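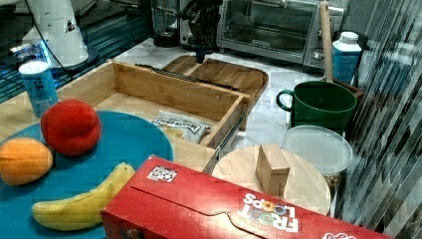
5 Analyse der ungewollten Schutzhalte

Im vorigen Abschnitt wurden nur die Versuche bewertet, die bis zum Ende gelaufen sind. In diesem Abschnitt betrachten wir die übrigen. Von den 389 Versuchen an der Küchenzeile in Rodovcombe endeten 109 mit einem Schutzhalt, den weder der Bediener noch die Ablaufsteuerung angefordert hatte. Ein solcher Halt ist für die Umgebung zuerst ungefährlich, denn der Arm bremst und bleibt in seiner Stellung. Er ist aber ein Zeichen dafür, dass der Regler vorher eine Bewegung verlangt hat, die er nicht verlangen durfte. Aus diesem Grund haben wir die Halte nicht als gewöhnlichen Misserfolg der Aufgabe gezählt und behandeln sie getrennt.

5.1 Verlauf des Fehlers

Die Aufzeichnungen zeigen fast immer denselben Verlauf. Der Arm fährt über die Arbeitsplatte und richtet den Greifer nach unten. Während der Annäherung sinkt er weiter, obwohl die Zielhöhe nach der internen Schätzung schon erreicht ist. Bei Versuchen ohne Schutzhalt wird diese Abweichung im nächsten Zyklus korrigiert. In den fehlerhaften Versuchen wächst sie auf bis zu 5 Zentimeter, und der Greifer drückt auf das Brett oder auf die Arbeitsplatte, bis die Kraftüberwachung anspricht.

Zuerst haben wir eine mechanische Ursache vermutet. Babatunde Amadi hat die Befestigung des Greifers gelöst, gereinigt und neu angezogen, außerdem wurde die Nutzlast in der Armsteuerung neu bestimmt. Die Häufigkeit der Halte hat sich dadurch nicht verändert. Auch ein Austausch des Schneidebretts gegen eine gleich hohe Platte aus Kunststoff brachte keinen Unterschied. Diese beiden Maßnahmen haben uns leider den größten Teil des Februars gekostet.

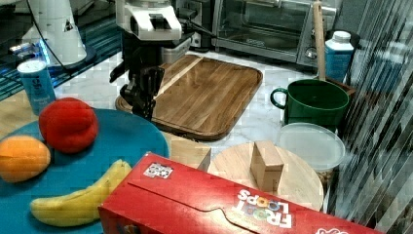
Abbildung 2: Arbeitsplatz der Versuchsreihe. Der Greifer verdeckt einen Teil der linken Seite des Schneidebretts; im Vordergrund Teller und Froot-Loops-Schachtel.

Die Anordnung in Abbildung 2 ist für die Fehlersuche aus einem bestimmten Grund schwierig. Zwischen Brett, Teller und liegender Schachtel bleibt wenig freie Fläche, und die Schachtel hat eine glänzende Oberfläche, auf der ein heller Reflex liegt. Wir haben daher lange angenommen, dass die Tiefenschätzung durch Reflexe gestört wird. Eine Wiederholung mit matt überklebten Oberflächen zeigte jedoch dasselbe Verhalten. Die Reflexe verschlechtern die Schätzung messbar, sie erklären aber nicht, warum der Arm die Korrektur im folgenden Zyklus nicht ausführt.

5.2 Ursache

Die eigentliche Ursache liegt in der Übertragung der Kamerabilder. Die Bilder gelangen über die Vermittlungsschicht Jadport zum Rechner, auf dem der Regler Tamuno läuft. Jadport versieht jedes Bild mit einem Zeitstempel. Dieser Stempel wird allerdings beim Versand gesetzt und nicht bei der Aufnahme. Wenn der Puffer der Kamera gefüllt ist, bekommt also ein altes Bild einen neuen Stempel. Für Tamuno sieht es aus, als ob der Greifer noch höher steht, als er in Wirklichkeit ist, und der Regler setzt die Abwärtsbewegung fort.

Der Puffer füllt sich vor allem dann, wenn gleichzeitig die Aufzeichnung auf die Festplatte schreibt. Dies erklärt eine Beobachtung, die uns am Anfang sehr verwirrt hat: Versuche ohne Aufzeichnung waren unauffällig. Jedes Mal, wenn wir den Fehler mit mehr Messdaten untersuchen wollten, wurde er häufiger. Wenn wir die Protokollierung verringerten, verschwand er beinahe, und wir hielten das jeweils letzte geänderte Bauteil für die Ursache.

Ebere Adeleke hat den Zusammenhang gefunden, indem sie eine Leuchtdiode in das Sichtfeld der Kamera gestellt und deren Schaltzeiten mit den Zeitstempeln verglichen hat. Der Versatz war in den ersten Minuten eines Laufs kaum zu erkennen und nahm danach in Stufen zu. Er baute sich innerhalb desselben Laufs nicht wieder ab. Ein Neustart von Jadport setzte ihn auf den Anfangswert zurück — was auch erklärt, weshalb die Fehler nach der Mittagspause selten waren.

5.3 Warum die Überwachung nicht früher reagierte

Tamuno berechnet laufend den Wert Lostness. Er soll angeben, wie weit die aktuelle Beobachtung von den Beobachtungen entfernt ist, mit denen der Regler trainiert wurde. Überschreitet Lostness eine Schwelle, so hält der Arm an und fährt nach oben. In den hier betrachteten Versuchen blieb der Wert unter der Schwelle, oft sogar deutlich.

Im Nachhinein ist dieses Verhalten leicht zu verstehen. Ein veraltetes Bild ist für sich allein ein völlig gewöhnliches Bild. Der Greifer hängt über dem Brett, die Gegenstände liegen an ihrem Platz, und nichts daran ist dem Regler unbekannt. Lostness prüft den Inhalt der Beobachtung, aber nicht ihr Alter. Die Gelenkwinkel, die ohne Verzögerung ankommen, hätten den Widerspruch zum Bild sichtbar gemacht, sie gingen jedoch in die Berechnung nicht ein. Wir halten dies für einen Mangel in unserem Entwurf und nicht für einen Fehler in der Umsetzung.

Die Kraftüberwachung des Arms war somit die einzige Stufe, die wirksam wurde. Sie reagiert erst nach dem Kontakt. Bei einem harten Brett auf einer festen Arbeitsplatte ist das annehmbar, bei einer Hand wäre es das nicht. Während der gesamten Reihe durfte sich deshalb bei eingeschaltetem Arm niemand im Greifbereich aufhalten, und das Umstellen der Gegenstände erfolgte nur im gesperrten Zustand.

5.4 Änderungen und verbleibende Fragen

Wir haben zwei Änderungen vorgenommen. Der Zeitstempel wird nun aus der Kamera übernommen und von Jadport unverändert weitergereicht. Zusätzlich verwirft Tamuno jedes Bild, dessen Alter einen festen Grenzwert übersteigt; folgen mehrere verworfene Bilder aufeinander, so wird die Bewegung kontrolliert beendet. Die Aufzeichnung läuft weiterhin auf demselben Rechner, da wir die Wirkung der Änderungen unter den ursprünglichen Bedingungen prüfen wollten.

Seitdem ist kein Schutzhalt mit dem beschriebenen Verlauf aufgetreten. Dafür kommt es jetzt öfter zu kontrollierten Abbrüchen, besonders bei langen Läufen, und die mittlere Dauer einer Aufgabe ist gestiegen. Ob ein eigener Rechner für die Aufzeichnung diese Abbrüche vermeidet, haben wir noch nicht untersucht. Offen ist ebenfalls, wie die Gelenkwinkel in Lostness einbezogen werden können, ohne dass der Wert bei schnellen, aber zulässigen Bewegungen ansteigt. Ein erster Versuch mit einer einfachen gewichteten Summe führte zu vielen falschen Alarmen beim Zurückfahren des Arms und wurde wieder entfernt.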